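Equipment planning for the Sterkalby site, in a few posts. We have a fixed sum for the year, a two-arm mobile unit on trial, and three quotes that don't compare like with like. Notes are mostly for people filling in the same kind of spreadsheet.

1/ Start with the task list, then price. Ours is domestic tidying: cushions, cloths, small soft items off the floor and back on to seats. Low payload, low speed, awkward shapes. That alone struck two arms off the shortlist, both of them sold on payload we would never use.

2/ Soft goods drive the gripper choice. Parallel fingers are fine if there is a corner or a seam to pinch. On a plush surface they need more opening width and a softer pad. Ask for the opening in millimetres with the pads fitted. Clemov quoted theirs without pads and the difference matters.

3/ Pads are a consumable. Put them under running costs and keep them out of the capital line. We allowed 16 pairs for the first year and I expect to revise that upwards in October.

4/ Loureiro sell pads in packs that don't divide evenly between left and right. Minor, but you end up holding odd stock and someone has to count it. 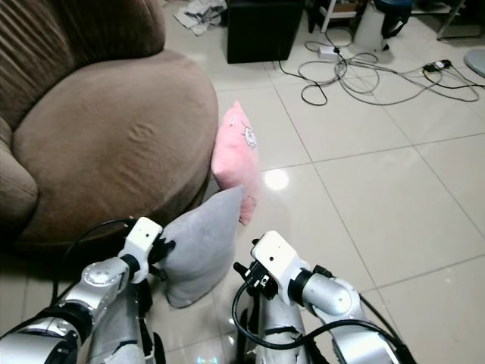
5/ Two arms cost more than twice one arm. You pay for the second arm, the second gripper, the mount, a stiffer base and the extra hours spent keeping them out of each other's way. The last item appeared on none of the three quotes. I put it in as integration time.

6/ Whether you need the second arm depends on how often one hand has to hold while the other moves. Go through the task list and mark those lines. If it's a handful, price a single arm and drop them. For us it was over half, so the second arm stays.

7/ Cabling. Budget for sleeves, clips, strain relief and a spare set of every lead that crosses a joint. Our figure is 1,364 for the lot, both arms, fitted. It looks high on paper. One failed lead in the middle of a trial week costs more than that in idle time.

8/ Same heading: floor power. Decide early where the charger and adapters live and write it on the room plan. Hard tile is kind to wheels and unkind to anything dropped on it, so the spares line should include finger mounts.

9/ Glossy floors also belong in the sensor discussion. Ceiling lights reflect in them and depth readings suffer. Cheap remedies first: move a lamp, fit a diffuser, add a polariser. I've kept a small sum for those and nothing yet for a better camera.

10/ Support contracts. Kernex offer two levels. The lower one covers parts only, with the unit sent back at our cost. The upper one includes a loan unit. We took the upper for year one and will look again once we know the failure rate. Read the clause on end-of-arm tooling: on the version I was sent, third-party grippers void the wrist cover.

11/ Props. Easy to forget and quick to add up. Furniture, cushions in different fabrics, cloths, bins, stools. We have spent 89 on second-hand cushions so far and could use more variety in pile and stuffing. Buy what people own, including the ugly ones.

12/ Depreciation: three years for arms, two for grippers, one for anything with a battery in it. Finance wanted five across the board. I sent them the list of discontinued parts and we settled on the above.

13/ Contingency is about a tenth of the total. It goes on shipping, adapters and the thing that arrives with the wrong bolt pattern.

14/ Still open: lease or buy for the base. The Clemov lease includes wheels and battery swaps but ties us to their mounting plate. Buying leaves the plate to us and the batteries too. If anyone has run a leased base past its second year, I'd like to see the actual invoices.

15/ Blank version of the spreadsheet goes up when I've taken our prices out of it. The integration hours are on the second tab.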